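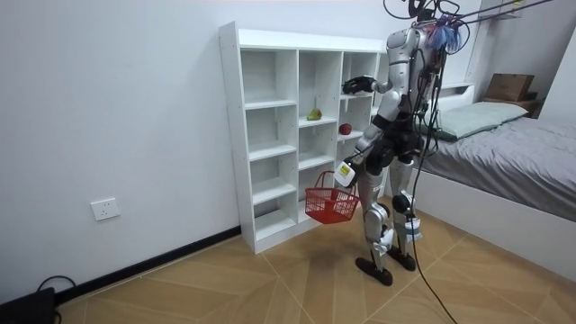
A reader in Lucero wants to know how you find out what a small office building really sold for when the listing just says "undisclosed." Good question, and you can usually do it from your kitchen table for the price of a coffee!

Start with the county recorder's website. Search by address if they allow it, or by parcel number if they don't (the assessor's map will give you that). You want the most recent deed. When I looked up the old Wollisell building, the deed listed a buyer called Karnard Holdings and no price at all, just "ten dollars and other good consideration." Don't panic, that's standard wording.

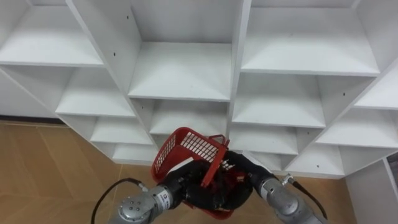

Next, look for a transfer tax stamp, usually near the top of the first page. Counties set their own rates, so check yours before you do any math. Mine charges $2 per $500 of the price, and the stamp said $400, so the building went for $100,000. Tiny place, great corner.

No stamp? Pull the deed of trust filed the same day. It shows the loan amount and who signed for the buyer, and that signature is often more useful than the company name. It only gives you the loan, though, so don't go around quoting it as the price (I did that once with the Skindine warehouse and got an earful).

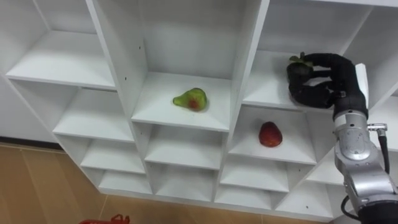 White shelving unit with open compartments.

Last, save copies of everything. My county charges for downloads after the first 34 pages, and I always seem to need page 35.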